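Sleep in a Shared Room: A Study of Noise, Light and Bedding in the Student Residence at Ovasley

Project report, second year, Housing and Daily Life course
Group members: Perihan Tatlı, Ferhat Demirtaş, Dulce Galindo
Project advisor: Rhiannon Morgan
Submitted 24 September 2024

1. Introduction

When we came to the residence at Ovasley in our first year, all three members of the group had the same complaint. We did not sleep well. At first we thought this was because of the new city and the new food, but after some months the problem was still there. In the second year we had to choose a topic for the project, and Ferhat proposed that we study this question in a more serious way.

The purpose of the project is to learn which conditions in the bedroom disturb the sleep of students who live in the residence, and which small changes can improve these conditions without much money. We did not want to study medical problems of sleep. None of us has the knowledge for that. We wanted to study the room itself: the walls, the window, the bed, the door and the habits of the people who share it.

The residence has two buildings. The old one is named Descombe, and the students call the newer one the Annex. The rooms in Descombe have thick walls and small windows. The rooms in the Annex are brighter, but the walls between them are thin and you can hear a telephone ringing next door. Both buildings have double rooms and a few single rooms, and the single rooms are given mostly to students in the last year.

2. Earlier reading

Before the work began, our advisor gave us a list of texts about sleep and housing. We understood from them that a bedroom should be dark, quiet and a little cool, and that going to bed at the same hour each night is helpful. We also read that people get used to some sounds and not to others. A fan that runs all night can be less disturbing than a door which closes one time, because the door is sudden.

Most of these texts were written for families in their own houses. In a family house one person can decide about the curtain or the heating. In a shared room two people must agree, and they may have different classes, different jobs and different ideas of what is late. For this reason we decided to put questions about the roommate in our survey as well.

3. Method

We used three methods: a survey, a sleep diary and a small trial with changes in the rooms.

The survey was on paper. We printed 200 copies and left them at the front desk of both buildings in April, together with a closed box. The form had 17 questions. The first ones were about the room (which floor, which side of the building, single or double). The next ones were about noise, light and temperature. The last ones were about the bed and the mattress. We did not ask for names.

For the diary we asked for students who were ready to write every morning during one month. We found 30 students. Each of them received a small notebook and wrote the hour of going to bed, the hour of getting up, how many times they remembered waking up, and the reason if they knew it. We collected the notebooks at the end of the month and entered all lines by hand into a spreadsheet. This took much longer than we planned, as some handwriting was difficult and several people had used their own signs. Dulce made a list of these signs and asked the students one by one what they meant.

For the trial we chose eight rooms, four in each building. In every room we made one change only. Two rooms received thicker curtains, two received a rubber strip under the door, two received a mattress cover of thick cotton, and in two rooms we moved the bed away from the wall that is shared with the corridor. The curtains and the covers were bought from a shop named Jisell, which gave us a student discount. The rubber strips came from the building office.

4. The rooms

It is useful to explain how a usual room looks in the residence, because many results depend on it. In Descombe the room is long and the bed stands with its head at the far end. The desk is near the window, so a roommate who studies late has the lamp almost at the face of the person who sleeps. In the Annex the two beds are along opposite walls and the desks are between them. There is more space on the floor, but both heads are near the door.

Students are permitted to hang things on the wall with the special hooks only. Painting is not permitted in Descombe. In the Annex one floor was painted again before we came, and on that floor some rooms have a darker color behind the bed. 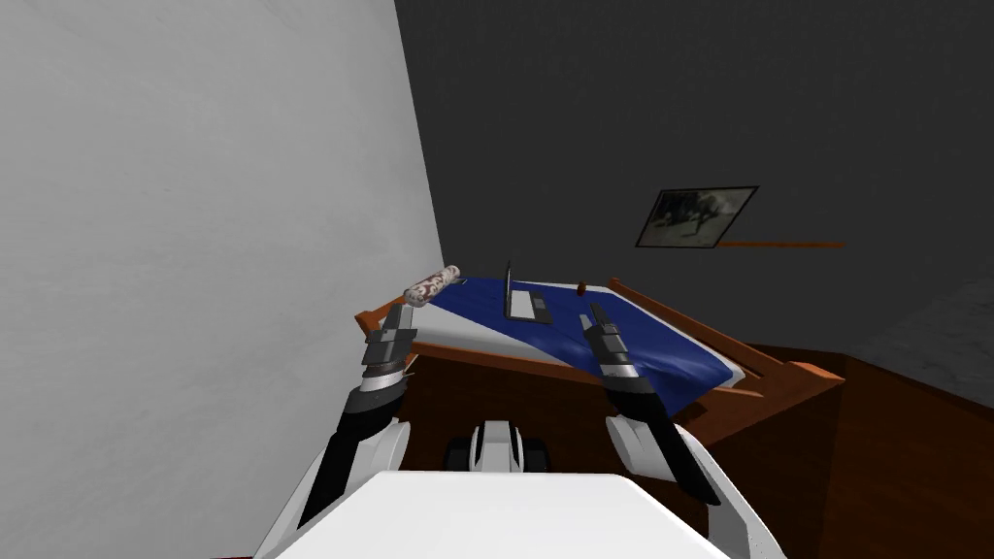
We had expected that the color of the wall would be important, and we put a question about it on the form. Very few people had an opinion. Those who did have one wrote about the ceiling lamp instead, which is strong and has only one level. Perihan made a note about this and we came back to it in the discussion – it was one of the comments that we did not look for.

The mattresses are of the same type in both buildings but they are not of the same age. The residence replaces them when a student makes a complaint, not by plan. So it can happen that two people in one room sleep on very different mattresses.

5. Results

5.1 Survey

The reason which students marked most often was noise from the corridor. Doors were named first, then conversation, then suitcases with wheels on Sunday evening. Noise from the street was a problem only for the rooms on the front side of the Annex. Noise from the roommate was marked less than we thought, but in the free comments it was the subject with the longest answers. We think that people do not like to mark it in a box, and they prefer to explain.

Light was the second reason. In Descombe it was the desk lamp, and in the Annex it was the corridor light which enters under the door. Temperature was in third place. Most complaints about temperature were that the room is too warm, and this surprised Ferhat, who is always cold.

5.2 Diary

After we removed the lines that were empty or impossible to read, we could use the rest for the analysis. The students wrote down 1,717 separate wakings in total, counting all reasons and also those without a known reason. The wakings without a known reason made the largest group. Among the known reasons, the order was nearly the same as in the survey.

One difference was interesting for us. In the survey only a few people complained about the bed, but in the diary the bed appears quite often, with words such as "too soft", "noise when I turn" or "blanket fell again". Maybe people do not remember such small things when they answer a form in the afternoon. In the morning they are still fresh.

Weekend nights were later but not longer. Students went to bed late and also got up late, and the total sleep stayed close to the other nights.

5.3 Trial

The rubber strip under the door gave the clearest result. In both rooms the students said that the corridor was quieter and the floor near the door was darker. One of them asked us not to take it back, and we did not.

The curtains helped in the Annex and made no difference in Descombe, where the windows are small. The mattress covers were liked, but one student said that the cover moved during the night and had to be pulled straight each morning. Moving the bed was the least successful change. In the Descombe room it made the way to the closet too narrow, and the student moved it back after four nights.

6. Discussion

Our results agree in general with what we read. Sudden sounds are the main problem, and they come through the door more than through the walls. It would be cheap to put a strip under every door. We spoke about this with Muammer Ekinci from the building office, and he told us that a fire inspector must approve any change to the doors, including the bottom. He promised to ask, and at the time of writing we do not have the answer.

About the lamps, we believe that a smaller lamp with a shade for each desk would solve many quarrels between roommates. There is also the question of the doors themselves. They have metal closers made by Ó Dubhghaill, and these can be adjusted with a screwdriver so that the door closes slowly. In many corridors they were never adjusted, or they were adjusted for summer and not again. We tried it on one corridor with permission, and the difference could be heard from the stairs.

The project has several weak points. The diary students were people who already had an interest in sleep, so maybe they sleep worse than others. The trial was too small for any calculation. We also made a mistake in the survey, where one question asked about noise and light together – for that reason we could not use the answers.

7. Recommendations

We recommend to the residence that the door closers be adjusted two times a year, at the start of each semester. Strips under the doors should be added if the inspector agrees. Mattresses should be checked when a student moves out, so that the next student does not have to complain first.

To students in double rooms we suggest that they talk about the lamp and the hour in the first week. In the comments, people who had made such an agreement early wrote about their roommate in a much more friendly way.

8. Thanks

We thank the students who kept the diaries, the front desk of both buildings, and Rhiannon Morgan, who read two drafts and corrected our tables. The survey form and the list of diary signs are kept with the course office and can be requested there.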